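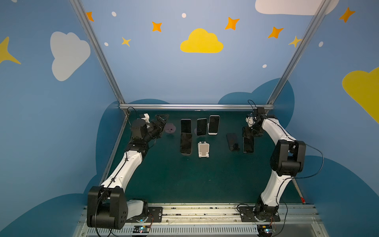

How to Charge Your Phone So the Battery Lasts (and Which Advice to Ignore)

Every few months somebody sends me a list of battery rules. Never charge overnight. Drain it to zero once a month. Only use the cable that came in the box. Close all your apps before bed. Half of these lists contradict the other half, and most of them were written by people who sell batteries, chargers or ads.

I fixed phones behind a counter for a long while before I started writing this page, and I have grown hard to convince. What follows is the short routine I use myself. It takes very little effort. If a tip needs you to get up in the middle of the night, I'd leave it alone.

Before you start

Find out how worn the battery is already. Most phones have a battery page in the settings, and many of the newer ones show a health figure or a cycle count there. Write it down with the month next to it. Don't check it every day. The figure is an estimate the phone makes about itself, and it can jump up or down after an update without anything changing inside the battery.

If your phone doesn't show a figure, skip this step. I would not install an app that promises to measure it. The ones I tried on the same phone on the same afternoon gave me answers so far apart that I deleted the lot.

Step 1. Turn on the charge limit

Look in the battery settings for something called a charge limit, battery protection or optimized charging. The names vary. Some phones stop at a set level, others hold the charge partway and finish it shortly before you usually wake up. Either is fine.

Lithium batteries age faster when they sit full for long stretches, so this setting does some real good. How much good is another matter. If you replace your phone every 2 years you may never notice the difference. If you keep it for 4, you might.

Turn the limit off before a long travel day. A slightly healthier battery is no use to you if the phone dies at the gate with your boarding pass on it.

Step 2. Keep it out of the heat

This is the one I would keep if I had to throw out all the others. Heat wears batteries down, and a phone makes its own heat while charging. Put it on a hard surface. Don't charge it under a pillow, on a sunny windowsill or on the dashboard in July.

Thick cases trap warmth. If the phone feels hot in your hand while it charges, take the case off and see if it cools down. Stop playing games on it for a while too.

Wireless pads tend to run warmer than a cable, more so when the phone is sitting crooked on the pad. I use a cable at home. I wouldn't tell you to throw out a pad you like.

Step 3. Stop draining it to zero

The monthly full drain is left over from older kinds of batteries. Phones don't need it. Plug in whenever it suits you, for ten minutes or for an hour. Partial charges don't confuse the battery and it has no memory of them.

One exception: if the percentage has gone strange, say the phone shuts off while claiming plenty of charge left, a single run down and back up to full can help the gauge find its footing. If it keeps happening afterward, the battery is probably worn out, and no ritual will bring it back.

Step 4. Buy a decent charger, once

You don't need the phone maker's own charger. You do need one with a proper safety mark from a seller who will still exist next week. Check the wattage your phone accepts and buy something that meets it. A bigger charger won't force extra power in, as the phone only takes what it asks for.

Throw out any cable with a bent plug or bare wire showing. Tape is not a repair.

Step 5. Leave your apps alone

Swiping every app away feels tidy. It rarely saves anything, and loading them all from scratch can use more power than leaving them be. Go to the battery page instead and see what sits at the top of the list. If it's something you hardly open, restrict it or remove it.

If you are putting a phone in a drawer

Charge it to half, switch it off, and keep it somewhere cool and dry. Check it every 3 months or so. If the back has started to lift or the screen is bulging, don't charge it and don't press on it. Take it to a repair shop or a battery drop-off.

What about the 1000 cycles claim?

I see this number in ads a lot. Read the small print for what condition the battery is supposed to be in at the end of it, and at what temperature they tested. Sometimes there is no small print. In that case I treat the number as decoration.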